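I bought the Follora runway trainer kit in February, after two agencies told me my book was fine and my walk needed work. It cost 86 dollars with shipping. I have used it most mornings at six, before my shift, long enough to say what it does well and what it doesn't.

The kit is a roll-out floor strip with a center line, a small speaker that plays a beat, a pair of practice heels and a login for the video lessons. The strip is the best part. It lies flat after one night under some books, it grips on tile, and the line is easy to pick up with your eyes forward. On carpet it creeps, so I moved it to the hallway. My hallway is a bit short for it, and I leave the last fold rolled up.

The speaker is fine. It has three tempos and no way to set your own. The middle one is close to what they used at the last open call I went to in Distivville. The fast one is too fast for anybody in a long skirt. 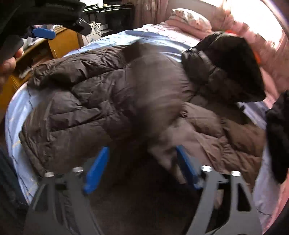 *Brown quilted puffer with a hood.*

The heels are where Follora saved money. They run half a size small, and the strap on the left one started to lift at the buckle in the second week. Customer service sent a replacement pair without asking for the first one back, which was decent of them. The new pair has held up. If you already own heels you trust, use those and keep the kit pair for backup.

There are 87 lessons listed. Many are under two minutes, and a good part of them cover the same turn from a different side. The ones on stopping, holding and leaving the end of the runway are worth watching more than once. There is also a section on walking in outerwear, with how to open a coat on the move and take it off one shoulder without losing the beat. I had never practiced that and I was bad at it. I would have liked more of it and less on hand position.

The app kept logging me out until an update fixed it. It counts your passes along the strip if you prop your phone at one end. Mine says 662. I'd take that loosely, as it also counted the dog.

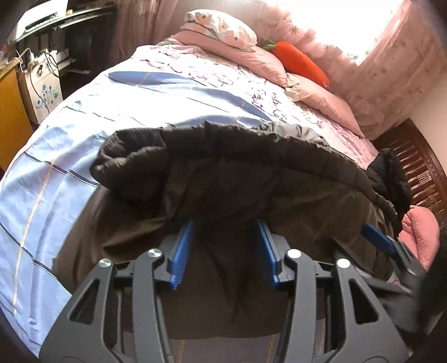
I tried the Nollura mat before this one, borrowed from a girl in my class. It is thicker and nicer to stand on, but the line is printed in pale gray and I kept looking down to find it. It comes with no lessons. For somebody who has a coach already, the Nollura is the one to get. The Matei strip is cheaper than either and curls at the ends, and I sent mine back.

Would I buy the Follora again? Yes, at the sale price. At full price I would get the strip by itself, which they sell in the same store under accessories, and spend the rest on one private lesson. Order the heels a size up if you do get the whole kit.

Four stars for the strip, two for the shoes, three for everything else.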